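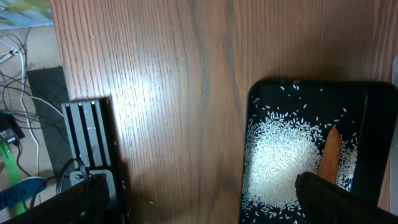
White rice on a black tray. The single grains show up best near the edges of the heap.

Search Wondudix Kids Search topics

Why does rice make a heap?
By Lizelle Mkhize
Reading time: 2 minutes

Pour water onto a tray and it spreads out flat. Pour rice onto a tray and you get a small hill. Rice can be poured like water, but every grain is a solid piece, and solid pieces rub against each other.

That rubbing is called friction. It slows the grains down and helps hold them in place. When you pour more rice on top, the heap gets steeper until some grains slide down the side. Then it settles again. Scientists call the steepest slope a heap can keep its "angle of repose." Repose is an old word for rest.

Shape matters too. A grain of rice is longer than it is wide, so grains can lie across each other and get stuck. Round beads roll away more easily and make a lower heap.

Try it yourself

You need a tray with a rim, a cup of dry rice and a spoon. A dark tray is good for white rice.

Pour the rice slowly onto one spot and look at the slope from the side. Now shake the tray gently – the heap gets flatter, and a few grains may travel a long way from the rest. Push the rice back together with the spoon and pour again from higher up.

Do the same with dried lentils or sugar. Draw each heap from the side and compare your drawings.

Sweep up any grains that end up on the table or the floor. Dry rice is slippery to step on.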